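## Part 2: Setting Up Your Snack Station

Welcome back! If you've finished Part 1, you have the Nerkine pantry app on your phone and your household is signed up. Now comes the fun part, where a shelf or a tabletop turns into a little self-serve station that keeps its own stock list. Set aside half an hour the first time (you'll be much quicker on the second one, and yes, most people end up wanting a second one).

### What you need

- A phone or tablet with the Nerkine app
- The Jorach shelf tag from your starter pack, plus its coin battery
- At least one bin, open at the top
- A soft cloth and a little dish soap
- A sheet of label stickers

**Note:** The tag works with any bin you already own. Clear ones are great for a station because you can see from across the kitchen when the crackers are getting low!

### 2.1 Choose and fill your bins

1. Wash each new bin in lukewarm water and let it air-dry overnight. Skip the dishwasher unless the maker of the bin says it's fine.
2. Pick one kind of snack per bin. Mixed bins look cheerful, but the app tracks one item per bin and it will get confused.
3. Lay long, thin packs on their sides and stop well short of the rim, so small hands can reach in and pull one out easily. 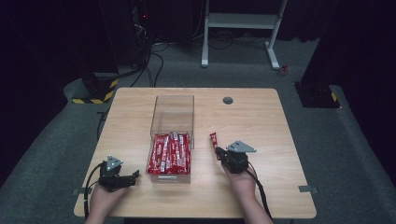
4. Put the packs with the earliest best-by date on top. When you restock, lift the old ones out first, add the new ones, and put the old ones back.
5. Write the snack name and the month you opened the case (January, say) on a sticker and put it on the back of the bin.

**Caution:** Keep nuts and anything containing nuts in a lidded bin on a separate shelf if anyone in the house has an allergy. Mark it in the app too, under *Item > Alerts*, so visitors using the guest screen get the warning.

### 2.2 Prepare the surface

The Jorach tag sticks on with a peel-off pad, and that pad loves a clean surface. Two minutes of wiping here will save you a lot of grumbling later!

1. Clear a spot a bit bigger than your bins.
2. Wipe it with a damp cloth and one drop of dish soap, then again with plain water.
3. Dry it fully. On wood, follow the grain and give it an extra ten minutes before you stick anything down.
4. Look across the surface with a lamp or window in front of you. Greasy patches show up as smears in the shine, so go over those again.
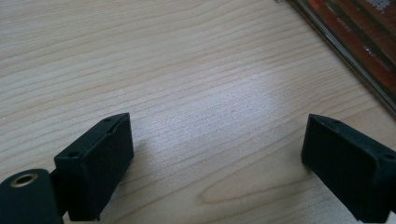 5. Peel the backing off the pad and press the tag down for 24 seconds. Count it out loud if you have kids helping, they love this bit.

**Note:** Oiled or freshly waxed wood won't hold the pad. Use the screw-on Gamero bracket instead (see Part 6).

### 2.3 Pair the tag

1. Slide the battery into the tag, plus side up. The light blinks green.
2. In the app, go to *Stations > Add* and hold your phone close to the tag.
3. Give the station a name. "Kitchen left" is handy, "The Crunch Corner" is more fun.
4. Add each bin and type in how many packs it holds when full.
5. Set a restock level. I like 7 for lunchbox snacks, because that gets us through to the next grocery run with a couple to spare. If your bin is small, go lower.

If the light blinks orange, the tag is still looking for your phone. Take the battery out, wait a moment, and start again from step 1.

### 2.4 Your first count

Your station doesn't know what's in it until you tell it, so do one hand count now. Open the station, tap the bin, and enter the number of packs. 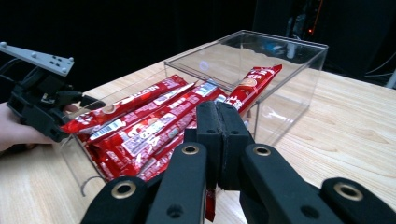

From then on, everyone taps once when they take a pack and the app does the subtraction. People will forget! It's no big deal. A quick recount before you write the shopping list puts everything right, and after a few weeks the Poojary forecast kicks in and starts guessing how fast each snack goes. It's surprisingly good, and it caught our popcorn habit before we did.

To turn the forecast on early, go to *Settings > Forecast* and choose *Start now*. It needs at least 6 recounts before it shows a date beside each item, and until then you'll see a gray dash.

**Caution:** Deleting a bin also deletes its history. If you're just swapping one snack for another, use *Change item* and the old counts stay in your records.

Once your first station is running, go on to Part 3 to set up the shared shopping list.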